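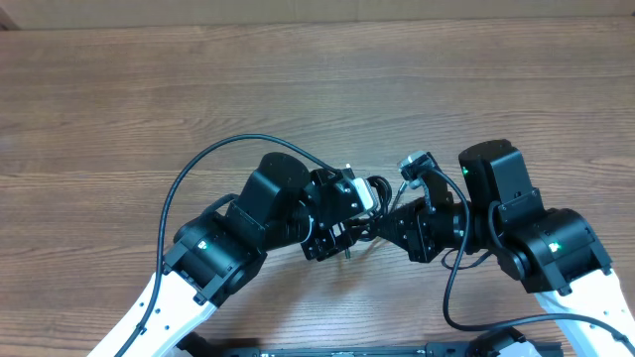 Henok Gebremichael wrote:

> Pauline, thanks for the Pretard write-up, I read it on the train and
> then read it again at home. I'm having trouble with the headline
> claim. You say that labeling the pauses in the demonstrations helped
> the policy more than adding new demonstrations did, but couldn't that
> simply be the overhead view doing the work? With a cable pile, half
> the ambiguity goes away once you can see which loop is on top. Also,
> did you keep the starting tangles the same between conditions? We
> never managed that with rope.

Hi Henok, and hello to everybody else on the list who has been kind enough to follow this thread all the way down,

I'm so glad you asked about the overhead view, because Evie and I went back and forth on exactly that for most of a week (she thought as you do, and I'm still not sure she has forgiven me for the wording in section 4!). Both conditions had the same inputs, so the top view by itself can't explain the gap between them. What it might do is make the pause labels more useful than they would be without it, and that's a fair point that I should have put in the write-up.

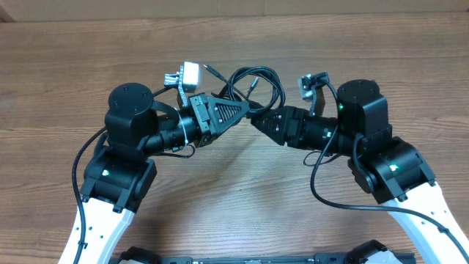 The two-arm setup with a coil of black cable between the grippers.

On the starting tangles, no, they were not the same, and I don't think they can be. Cable remembers how it was wound. We dropped each bundle from a cup at the same height and let it land how it liked, then drew the order of the trials at random so that neither policy got the easy piles. Roland wanted us to photograph every start and match them up in pairs afterward. We tried it for a day and could not agree with each other on what counted as a match, so we let it go.

For anyone who missed the first message, the training set was 364 demonstrations, all of them two-handed, all of them with thin black cable. Poppy cut those into 2,016 short segments and marked the ones where the person driving the arms had stopped to think. The plain policy sees those stops as "hold still" and learns to hold still, often forever. The labeled one gets told that a stop is a stop, and that something is going to follow it.
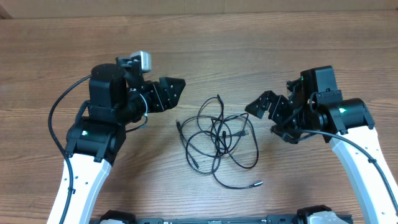

We ran 72 trials with the labeled policy and 33 of them ended with a free cable end and no knot, which I know sounds modest. The plain policy froze so often that I stopped enjoying the afternoons. Most of what still goes wrong with the labeled one is in the approach: the two grippers go for the same loop from opposite sides, and then neither will give way. I have a soft spot for the idea of making one arm the leader, though Roland says (and he may well be right) that we'd be throwing away the best thing about having two.

Your rope data would be a lovely check on all this, if the offer from the Lambert meeting is still open. Thicker material, slower to settle, different people driving. Would you be willing to mark pauses on even a small part of it? Poppy can send you her Jaseo scripts, which do the first pass on joint speed and leave you to correct the edges by hand. The threshold is set for our arms, so you will have to play with it.
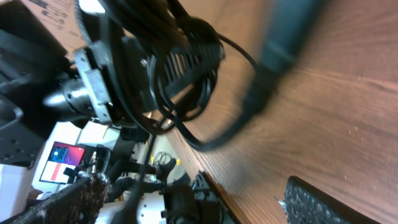 The other thing I'd love opinions on is whether to drop the wrist views altogether. They help once a finger is nearly on the cable, and before that they mostly show the policy whatever else happens to be in the room. Evie has a version that fades them in as the gripper gets lower, and it trains fine, but we have not run enough trials with it for me to say anything on a public list. I'm hoping to have numbers by December.

The corrected section 4 will go up in the Grollusgate folder once Roland has been through it. Please do keep the questions coming, and Henok, let me know about the rope.

Warmly,
Pauline Whitlock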